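Projects > Sengar > Teaching Sessions > FAQ

Overview Get Started Sessions FAQ Contact

Search this site Go

Questions we get about teaching the arms

Sengar is the shirt folding project at the Bremgate workshop. We teach a pair of robot arms to handle clothes by doing the job through them, over and over, with a person at the controls. People write in with great questions, and Clive Wragg and I have tried to answer the most common ones on this page. If yours is missing, send it along!

Do I need to know how to program?

No. If you can fold a T-shirt, you can teach. You hold a pair of small handles, one for each hand, and the arms on the table copy what you do. Squeeze the handle and the gripper closes. Let go and it opens. Most people feel clumsy for the first few tries and then something clicks, and it's a lovely thing to watch from the next chair.

Why shirts, of all things?

Because cloth is hard, and that makes it fun. A cup stays the same shape when you pick it up. A shirt has a new shape every time you touch it, so the arms can't just replay one set of moves. They need to have met plenty of different wrinkles and half-finished folds. 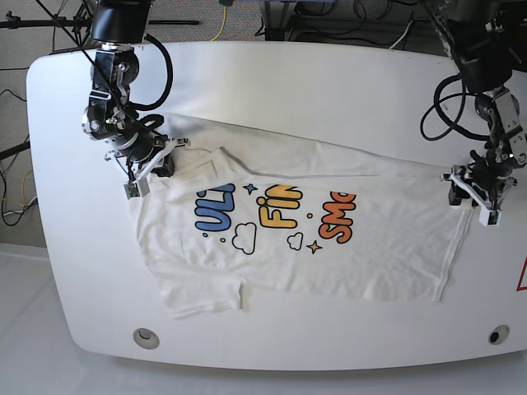
We like shirts with a print on the front for the same reason you might at home: you can tell at a glance which side is up. Plain ones come later, when you've had some practice. Please don't bring anything with buttons or zippers yet.

What does one try look like?

You start from a crumpled or loosely spread shirt, fold it, set it down and press the pedal to end the recording. Then you mess it up again and go on to the next. A regular session is 17 tries with a break whenever you want one. Our best day so far had 43, and everybody's shoulders knew it.

What gets recorded?

The positions of both arms, how far each gripper is open, and video. There's a camera over the table and one at each wrist. The wrist views look strange at first because they're so close to the cloth, but they are where you learn the most about your own grip.

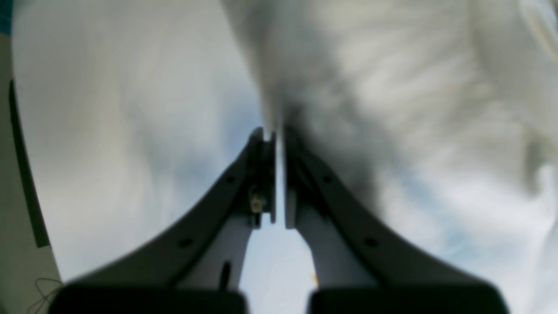
Wrist camera view: fingers nearly together, white fabric close behind.

Your face and voice aren't part of it. We don't record sound.

How do I pick up just one layer?

Everybody's favorite question, and mine too. Come in low with the fingers a little open, touch down, and close slowly. If two layers come up, let go and try again beside the first spot. Pinching right on an edge or a seam is easier than pinching in the middle. Yogesh Pant has a way of pushing the cloth into a small ridge before he closes, and it works so well that we now show it to all new teachers.
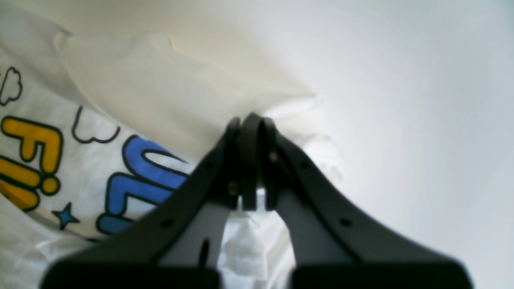
Page last changed: August 18, 2023

What if I make a mistake?

Keep going! A dropped corner that you pick up again is useful, and we want those in the set. The arms will drop corners too, and they need to see how a person recovers. We only throw out a try if an arm bumps the table hard, the recording stops early, or you gave up partway. Of the first 231 tries we kept nearly all of them.

Should I go slowly?

Go at a pace where you don't have to stop and think. Very slow teaching has its own trouble, with long pauses where nothing moves, and the arms will happily learn to pause. Steady is better than fast.

Can I watch my own tries afterward?

Yes, and please do. The replay station is next to the teaching chair, and you can step through each camera at your own speed.

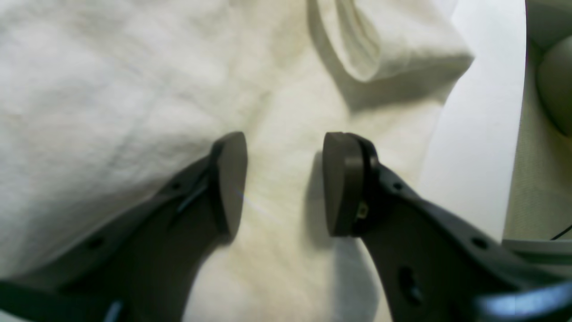

Looking back at your approach is the quickest way to improve. Stop the replay before a grab and check where the fingers are pointing and how wide the gap is. With the fingers held open over rumpled cloth, you can look at what lies between them and ask what they'd catch if they closed straight down. The shadow of a fingertip on the fabric is a handy clue too, and once you start looking for it you'll use it all the time. I did 3 sessions before I noticed it.

Is Boditholm the same project?

Boditholm is our sister group. They use the Wida control handles as we do, but they teach with towels. We swap notes often, and teachers are welcome at both.

When can I join?

New teachers start in September. Write to us with the hours that suit you and whether you're left-handed, so we can set the chair up on the right side before you come.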